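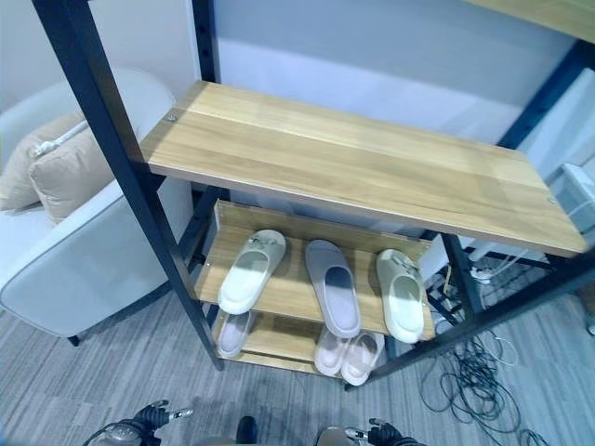 Brolluria, January

Bindery bench, second page of the month. Carrying on with the keepsake chapbooks for the Mac Suibhne reading, the ones the audience gets to take home after the signing. The order is 50 copies. The chapter in them is from Hilulon, book two, the bit on the ferry, and by now I have folded that ferry so many times I could recite it to the fans, who could certainly recite it back.

Folding went fine. Sewing went fine until I noticed I'd been using the thick thread, the one we keep for ledgers, on a book with the spine of a greeting card. The first batch swelled up at the fold like a bad ankle. Pulled the thread, resewed with the thin linen, and pressed them overnight under the dictionary pile. They look all right. They look slightly surprised.

Paste: the wheat paste from last week had gone off. I smelled it before I opened it. Made a fresh pot, too thin, cooked it longer, too thick, let it down with water and got something usable just as the kettle boiled for tea. Note to whoever uses the pot next: the pan with the dented lid scorches on the left side. Stir the left side.

Covers are the gray Dernamus stock with the title set in the small caps. Nayara pulled the proofs on Monday and found that I had set the author's name with one S too few in a font where you'd really think a person would see it. She wrote "sorry!" next to it in pencil, which made it worse. Reset the line, locked up again, took a new proof. Correct this time. I read it backward to be sure, and then I read it backward again after lunch.
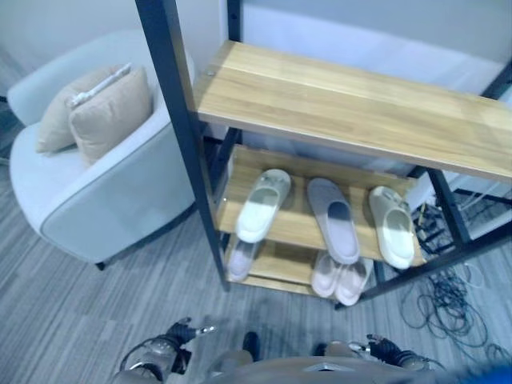
The gray also drinks ink. On the white offcuts the title came up crisp with hardly any impression, but on the Dernamus it went in faint and patchy, as if the book were shy. Added packing behind the sheet, one tissue at a time, and it came good at 3 tissues. With a fourth you can read the title from the inside of the cover, which some people like. I don't.

Grain direction: the sheets came cut the wrong way, so the covers crack a little at the fold unless they're scored first. Scoring with the bone folder works. Scoring with the back of a butter knife also works and I will deny having done it.

The publicist wrote to ask if we could number the copies and leave a space for a signature. Yes to both, if the space goes on the last page and not the title page, where there is already a ferry. She also asked if they could be "a bit more sparkly." I have left that for Nayara to answer, as she has better manners.

Still to do: trim the fore edges (new blade first, the old one is chewing), number in pencil, band them up, find the box they're supposed to travel in. About ten spoiled covers are in the drawer under the press. Don't throw them out. The backs are fine for testing ink, and the misspelled ones I'm keeping as a warning to myself.

Stopped at half past six. Paste pot is soaking in the sink.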